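Chapter 6
Clearing and Brushing Down a Work Table

Flutovden Course in Workroom Practice, Part Two
Text by Griet Van der Linden and Ramil Salazar

What you will learn in this chapter

After you study this chapter you will be able to divide a large table into places, to clear it in the correct order, and to brush it down without sending the crumbs to the floor. You will also know the difference between a thing which is put away and a thing which is only moved. Many students believe they know this already from home. We ask them to read the chapter anyway.

Words for this chapter: cell, tray, dustpan, hand brush, bristles, lip, near edge, far edge, home place.

6.1 A table is also a storage room

In Chapter 5 we talked about shelves and drawers, where things stay for a long time. A table is different. Things come to a table for one hour or for one afternoon, and then they must leave it. When they don't leave, the table becomes slowly a shelf, and the person who wants to work there has to push everything aside with the arm. Toshio Oda, who taught the first version of this course, called this "working on the corner". He once measured the part of a large table that his students really used for work at the end of a Thursday. It was a square with sides of 84 centimeters, and the rest was cups, rags and boxes without lids.

The cure is simple but it asks for some patience. Before the work begins, the table gets a cover and the cover gets lines. Brown paper is good for this purpose. It shows crumbs well, it can be thrown away when it is dirty, and tape holds on it. The lines make cells, and each cell can be the home place of one thing. A cell does not need to be exact. If the tape is a little crooked or a piece is missing, the eye still understands where one place stops and the next one starts.

A tray is a second help. Small objects that have no cell of their own go in the tray, and then the tray can be carried away in one movement. Choose a tray with low walls, so that the hand can reach in from every side. The walls should lean outward a little.

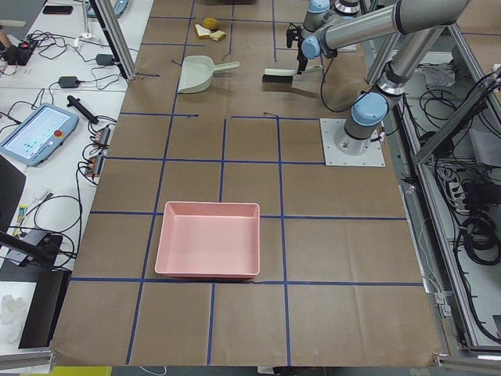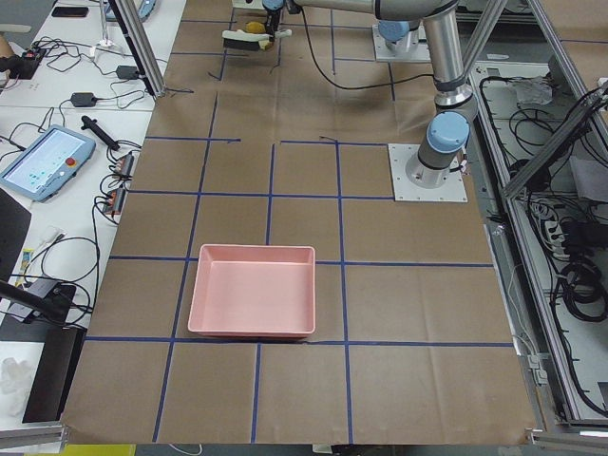
Figures 6.1 and 6.2. A papered table with tape lines and a pink tray.

6.2 The order of clearing

Always clear first and brush after. It sounds too easy to write in a book, but in our classes this is the most common mistake. The student sees crumbs, takes the brush at once, and then brushes around a cup, around a spoon, around the tray. Behind every object remains a small half moon of dust, and later the objects must be lifted and the work is done twice.

We recommend this order:

1. Look at the whole table from the near edge. Don't touch anything yet.
2. Take away the food and put it in its box or on its plate.
3. Collect the small objects in the tray.
4. Take the tray off the table.
5. Bring the dustpan and the hand brush.
6. Brush from the far edge to the near edge, one row of cells after the other.
7. Return the dustpan and the brush to their home place.

Step 7 is often forgotten. The dustpan is emptied, but then it is put back on the clean table and it stays there until the next morning. Consolacion Pascual, who keeps the teaching kitchen at Brirau, solved this with a hook for the pan and a hook for the brush, both beside the waste bin.

6.3 How to hold the dustpan

The lip of the dustpan must lie flat on the surface. Press with the thumb on the top of the handle, near the pan. When the handle is held too high, the crumbs go under the pan and not in it. The brush makes short pulls toward the lip, and after each pull the pan goes back by the width of two fingers -- this catches the thin line of dust that always remains.

On a paper cover you must brush more softly than on a bare table. Stiff bristles can lift the edge of the tape, and a wrinkle in the paper will hold flour or sugar. Smooth the wrinkle with the flat hand and then brush along it, never across.

Before you continue to 6.4, prepare a table of your own with paper and tape. A piece of paper 146 centimeters long is enough for the exercises. Make the cells big enough for your tray, and write nothing on the paper for the moment. The names of the home places will be decided in the first exercise.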